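Buy the Drawer Slide, Build the Rest

Opinion, 3 November 2021

There is a recurring argument on the build nights at Covodness, the shared workshop where I rent a bench, over how much of a robot cell should be made by hand. One side wants everything designed in house, down to the furniture the arms work on. The other side wants to order a finished cell and start writing software the same afternoon. I have spent 200 hours on a two-arm table project and I disagree with both.

My position is narrow. Parts that define motion should be bought. Parts that define the task should be built, cheaply, and thrown away when the task changes. A drawer is a good test of the rule, as it contains both. The box is task. The slide is motion. If you cut your own runners from hardwood and wax them, you will get a drawer whose pull force changes with the humidity, and you will spend a month tuning a controller to compensate for your joinery. A metal slide from any hardware store removes that variable. 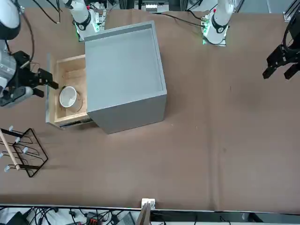
The objection I hear most is that a real kitchen has bad drawers, so the practice drawer should be bad too. I accept the premise and reject the order of operations. A drawer that binds is a disturbance, and a disturbance is only useful once you know the undisturbed behavior. On my first version the binding and a loose finger mount produced the same symptom, a stall partway through the pull. I replaced parts for 9 evenings before separating the two. With a bought slide the question would have been settled on the first of them.

Bhavana Chowdary, who runs the metal side of the shop, takes a harder line than I do. She would bolt every object to a plate with dowel pins and know its position to a fraction of a millimeter. For machining she is right. For handling household objects I think it hides the problem. A cup in a drawer does not sit in a fixture. It leans, it rolls, and its opening points wherever the last motion left it. If the program works only with the cup upright on a mark, the program has been taught the mark.

Money comes into this sooner than most write-ups admit. My Gureo budget sheet (Gureo is the name of the project, for reasons of no interest) lists 689 dollars of small purchases, excluding the arms. Most of that went to cable, connectors, slides and fasteners. The task objects are a rounding error in the total. I have seen the ratio reversed in other builds, with a machined test object and hobby wire feeding it, and those builds spend their time down.

Test objects should be soft, light and replaceable, and they should be allowed to get in each other's way. A thin-walled object is a better instrument than a rigid block of known weight, provided you look at it after each grasp. A paper cup has no stiffness to spare. Squeeze it too hard and the wall folds; too lightly and it slips through the fingers. The setup on my table keeps the cup close to a wire rack with rubber-capped prongs and a wooden dowel lying across it, and I would defend that clutter against anyone who wants a clear table. Thin black wire is hard on a depth sensor. The dowel gives a planner something long to avoid. Neither took any design work.
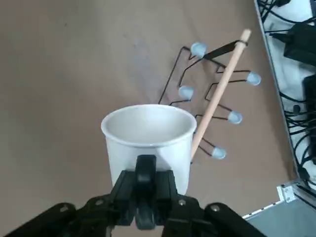

Wrist cameras deserve more of a hobby budget than they get. The usual advice is to spend on one good overhead view and add the wrist later. I would do it the other way for close work, with one reservation. In the grasp, the camera at the wrist shows the rolled rim and the inside of the cup clearly, while the black finger pressed against the front of the cup and the gripper body hide the base completely. So the view is excellent for deciding whether the cup is held upright and useless for deciding whether it is clear of the table. A second, fixed camera answers the other question. Neither replaces the other, and software that averages their confidence scores is avoiding a decision.

The Jasov mounting pattern, which our shop adopted in place of the older Faulkner one, has 30 holes per plate. I use four. I mention it for readers choosing between the two: the spacing matters less than having the same plate on every bench, so that a camera bracket made for one project fits the next.

Cable routing I leave for another column. Mine is not fit to recommend.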